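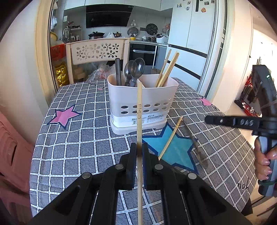 Page last changed: Feb 8, 2026

Sorting cutlery with hand-held grippers: what counts as one take, and when is a take void?

Posted by Hsiu-ying Liu in Recording practice

We record table tasks in ordinary homes with two hand-held grippers, and I have to write the acceptance rules for the cutlery task before the next batch goes out. The task text reads: "Put the chopsticks and spoons into the utensil holder, chopsticks on the right, spoons on the left." The holder is a plastic one with a divider and a drip tray under it. Some pieces are already in it at the start and the others lie on the cloth.

In the last batch we had 1,079 takes, and the two reviewers disagreed on far too many. The disputed points are:

Start and end. One reviewer starts the take when the jaws first move, the other when they first touch a piece. At the end, one wants the jaws clear of the holder and the other accepts the moment of release.

Drops. If a chopstick slips and is picked up again by the same gripper, is that a failed take or a usable one?

Wrong side. A chopstick goes into the spoon compartment and the operator moves it over. Same problem as above, I suppose, but the reviewers treat it differently.

Second gripper. On this task one hand often does nothing. Must it stay out of the first gripper's view? At present it sits wherever the operator finds comfortable, often with the arm out over the table.

Labels and background. The holder still has its product sticker and barcode on the front, and the kitchen behind is open to view. Do these have to be dealt with before recording?

I have looked through the Plindis template, but it only covers fixed arms. References to a written rule would be preferred over opinion.

Ásgeirsdóttir

I am not aware of a published standard that settles any of this. Treat it as a matter for your own protocol, and give the protocol a version number that is stored with each take. What follows is what we use at Sundton.

Start: both grippers at rest, jaws open, nothing held, for one second. End: the last piece released, jaws withdrawn above the rim of the holder, again one second at rest. Release on its own is too early. A long thin piece can lean or lift with the pads as they open, and the reviewer needs to see it stay in place.

Drops: keep the take if the piece lands on the table within reach and is recovered by gripper. Tag it "recovered". Void it if the piece goes on the floor, or if a bare hand touches any piece or the holder after the start.

Wrong side: same rule, same tag. The end state decides whether the take passes, and the tag tells the user of the data what happened on the way. If more than 8 per cent of an operator's takes carry the tag, we stop and look at grip height. With chopsticks the usual fault is gripping too near the top, which leaves a long free end below the jaws to steer into the compartment.

Second gripper: it may be in view. It must not cover the opening of the holder, and it must be running and logged even when it is idle. Do not let the operator put it down halfway through. If the hand is supposed to be idle, write "right hand idle" in the task text.

Sticker: leave it on or take it off, but decide once per object and do not change it within a batch. Record the state in the object list.

Background: check it before the first take. Letters, family photographs, screens and medicine boxes are removed or covered. Magnets, pots and chairs stay. Written consent from the household should cover the rooms that can be seen through open doors as well as the room with the table in it.

Skirkov

Mostly agree with the above. Two additions.

Vary the start layout. If the loose chopstick always lies at the same angle the batch is worth very little. We change angle and position every 4 takes and swap the holder end for end every 8. A printed cloth helps the operator here, as a star or a grid line gives a rough position without any tape on the table.

Also have both reviewers mark the same small set before they start on the batch and compare. Most of your disagreement will be in the start and end points, and it can be cleared up in an afternoon.

Ásgeirsdóttir

Swapping the holder end for end also swaps the compartments. If the task text says "left" and "right", it has to state whose left. We changed ours in May to "the compartment that already holds spoons".

Hsiu-ying Liu

Thank you. I will adopt the start, end and "recovered" rules as given and reword the task text. The floor rule stays open until I have asked the operators how often it happens.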